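Turnurex gripper kit trial, Drulcombe site
Progress report to Mindton, period to end of August
Prepared by Teun Timmermans

Work completed

The kit was delivered complete apart from the mounting plate, which Groen sent on separately. Fitting took two working days. We have now logged 54 hours of running time against the plan and no parts have been replaced.

Training on the teach software was given to both operators. The manual is clear on setup but thin on fault codes, and we have asked Groen for the longer version.

Results so far

The August run covered 3000 attempts at lifting and placing crockery. Of these, 1535 were with bowls and the rest were with plates and cups. Plates and cups are within the target you set. Bowls are still below it. Most of the failed lifts were with the shallow ones, where the fingers close too low and the rim slips. Groen supplied a softer finger pad in the last week of the period and we will report on it separately.

Work in hand

The current task is clearing and stacking bowls between the tabletop and a low shelf.

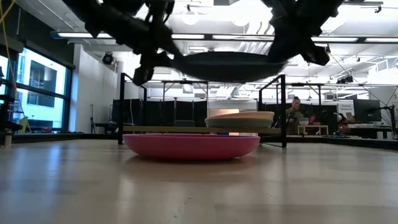 We have kept the closing speed at the factory setting for this task so that the figures can be set against the earlier ones. Changing it is the next step once the pads have been tested.

Spending

Spending is within budget. The service contract falls due next month and we would like to renew it for the rest of the trial. Groen has answered 11 support requests under it, nine on the same day.

Needed from Mindton

Agreement to the renewal, and a decision on whether glassware should be added to the next run.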